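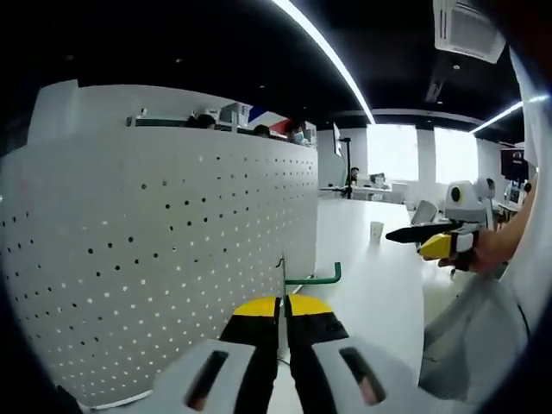
Two of the hand-held grippers out on the office floor, by the long white table.

"Pick it up, you'll get it in a minute." Kenna Tosh says this to everyone who visits, I gather. She runs product at Sirnel, which sells a hand-held gripper kit called Favivier. You squeeze, the fingers close, the tool records what your hand did. Labs and small robot shops buy it to collect training demos without tying up an arm all day.

Took me more like ten minutes. She was polite about it.

First question was price. The kit is $2,000 for a pair of grippers, charger, case, and a year of the software. Singles aren't offered. "We tried selling them one at a time and people came back for the second within weeks, and then the two were from different batches and calibrated different. It was a headache for support." Support being, mostly, Ruairi MacKinnon, who sat in for part of our talk and ate his lunch through it.

MacKinnon on what breaks: "Fingertips. Always the tips. People drag them on tables." A replacement set is $56. He'd like it to be less. Tosh gave him a look, moved on.

Weight comes up a lot in customer mail. The shipping version has dropped nearly 200 grams from the first one, and Tosh says that came out of the grip and not the fingers. "The fingers were fine. It was the handle that killed your wrist. I had testers doing an hour and then shaking thier hand out."

I asked about the software, which has had complaints. Uploads stall, sessions get named wrong. MacKinnon didn't argue. "Yeah. The naming one is mine. Fixed in the August build." The stalls are harder, he thinks its a problem with how the tool hands off big files on office wifi. For now he tells people to plug in the cable.

Who's buying? Nine customers so far, she says, mostly in packing and kitchen work. Lerkdale was the first and still the loudest. Innes Gillies over there told me by phone that his crew likes the feel but wants a better strap. "It's a good tool. The strap is bad. Put that in." Tosh already knew about the strap.

Against the Cowie unit, the one most readers will be comparing, she was careful. Cowie is cheaper and lighter on setup. "If you're doing one simple pick over and over, get the Cowie, I mean it. If two hands have to work together, get ours."

Rentals? Maybe. Not this year.

Orders placed now ship in August. Strap still the old one.

Interview by Dilek Çınar, Jul 31, 2020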